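Room notebook, blinds and glass
August 2025

Carrying on from the last entry, which stopped when the light went. Same room, same list. The job is still to decide what happens with the blinds on the glass side before the Katsaros people come back for the rest of the furniture, and to write down enough that whoever picks it up in December does not have to start over.

Measurements first. The drop on the horizontal set is 82 inches from the headrail to the bottom rail. I took it twice with the steel tape and got the same number both times. The old sheet in the binder gives 60, which must be for the other office, or somebody measured to the chair rail and stopped. I have crossed it out and put my initials next to it. The order number for the replacement slats is 531 and the supplier is Grolteck. The sample they sent is a slightly different white from ours. In daylight it shows, under the ceiling lights much less.
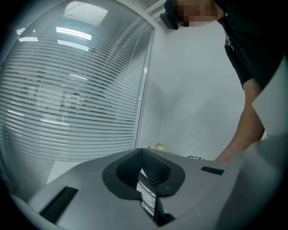
Glare is the main complaint and it was the reason for opening this page in the first place. People who sit facing the partition say they get the ceiling twice, once overhead and once again in front of them. I sat down low to check, at desk height and then lower, and they have a point. The glass picks up a bright ceiling panel high up and then the long light strips under it, and the thin gray slats behind do nothing to cut it down because the reflection is on our side of them. Closing the blinds makes it worse if anything - a closed light gray blind is a good backing for a mirror. Tilting them half open broke it up a bit, and that is where I left them.

Jeanine Wuyts asked whether a film on the glass would do it. Possible. Murker sells a matte one by the roll and we have an offcut in the drawer under the sink. I taped a piece at eye level, left corner, and looked at it from three chairs. The strip of light goes soft and wide and stops being a line. You lose some of the view through, but with the blinds down there is no view to lose. The offcut has a crease in it, so don't judge the finish by that piece.

Things tried so far:

Blinds fully closed: worse.
Blinds half open: a little better, still two bright patches from the end chair.
Film, taped piece: better than either. Corners lifting after lunch, tape not great.
Every second light off: fixes the glare, too dark for reading at the long table.

The vertical set is a separate matter. No complaints about glare there that I have heard, but the slats don't all turn together. When you pull the chain, the ones at the far end lag and then catch up with a clack. I think the carriers in the track are worn. I had the end cap off and cleaned out a fair amount of lint, ran a dry cloth along the track, put it back. It moves easier now. The lag is still there. No oil on this one please, it was done in the other office and the dust stuck to it within a month.
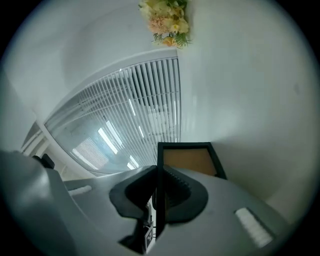 Vertical blinds and the black-bordered board, seen from low down.

The board. Jeanine wants it moved further along the wall so it gets used, and I don't mind either way. The fixings behind it are two plain hooks in plugs and the plugs are sound. If it does move, fill the old holes the same day, and use the Gronesitz filler and not the tub from the hallway, which has gone grainy. The wall paint is on the shelf with the lid marked. Stir it well, it separates. I would wait until the film question is settled, as there will be a ladder in there anyway.

Wiped down the slats on the horizontal set with a barely damp sock over the hand, top to bottom. It is the fastest way I have found and the feather thing only moves the dust around. The cord on the left side is fraying where it passes through the lock. It will hold for now. I have put a spare cord on the list with the slats so they come in one delivery.

Still open:

Ask Grolteck if the white can be matched. Send them one of our old slats, not a photo.
Price for the film, full width, fitted and unfitted. Jeanine has the Murker contact.
Carriers for the vertical track. Need the make, there is a stamp inside the end cap that I forgot to copy down while it was off.
Better tape for the sample piece, so it stays up long enough for the others to sit in front of it and say what they think.
Return the steel tape to the upstairs drawer.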